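Print this page | E-mail to a friend
4 comments | 2 shares

Speaker notes: Small claims night, Drollmont Public Library, back room

(Start on time even if the chairs are half empty. People drift in once they hear the word "landlord.")

Evening, everyone. I spent a good chunk of my working life at the clerk's window of the Drollmont courthouse, which means I've been yelled at by professionals. Tonight is small claims. If you came for the murder trial, that's a different building with better parking.

I'm not your lawyer. I'm not anybody's lawyer. Please don't write down anything I say and read it aloud to a judge. It's been done, and I heard about it.

Start with the number. Say your security deposit was $1,380 and you want it back. Fine. Ask for $1,380. Don't ask for $1,380 plus your feelings. The judge has 200 files on the shelf and can smell a rounded-up figure from the parking lot.

(Pause. Someone will ask about emotional distress. Say we'll get to it. We won't.)

Next, who you're suing. If your lease says Lehtinen Property, sue Lehtinen Property, and check the exact name with the state first. Half the trouble I saw at the window was the wrong name on the form. One fellow sued the building.
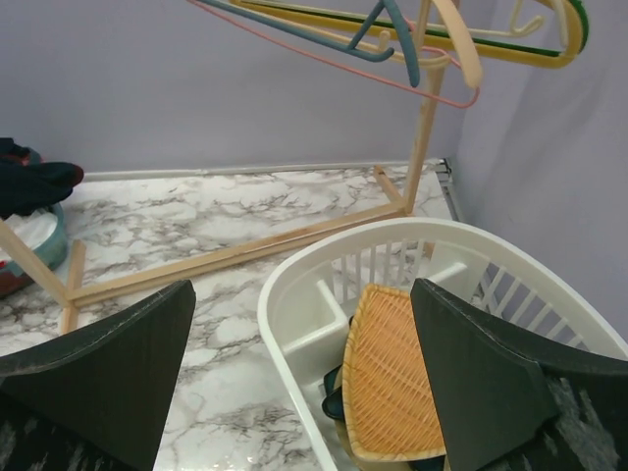

Evidence is the part people get wrong, mostly by bringing too much of it. The judge wants your lease, your receipts, the letter you sent and a few pictures that bear on the argument. If the fight is over the state of the floor, photograph the floor. A white one with gray and brownish veins running every which way needs a close look, or the other side will call every vein a crack and you'll call every crack a vein. Keep the laundry basket out of it unless you're suing over the laundry basket. Print everything. Bring 2 copies, one for the court and one for the person you're mad at.

(Hold up my own folder here. Don't drop it like in Oltach.)

Serving papers. You can't do it yourself, however much you'd enjoy it. Pay the fee, let the sheriff's office or a process server handle it, and keep the proof of service somewhere you'll find it again.

On the day: you get maybe 4 minutes. Say what was agreed, what went wrong, what it cost. Then stop talking. Talking to the judge is fine, talking to your ex-landlord across the aisle is how a hearing turns into a longer hearing.

And if you win, the court doesn't hand you a check. You have to go collect. I used to break this to people in July with the air conditioning out, and they took it about as well as you're taking it now.

(Forms are on the table by the door. The Classka filing site goes down at night, so tell them to try it in the morning. Questions until they flick the lights.)

This site uses cookies. By continuing to browse you accept our cookie policy.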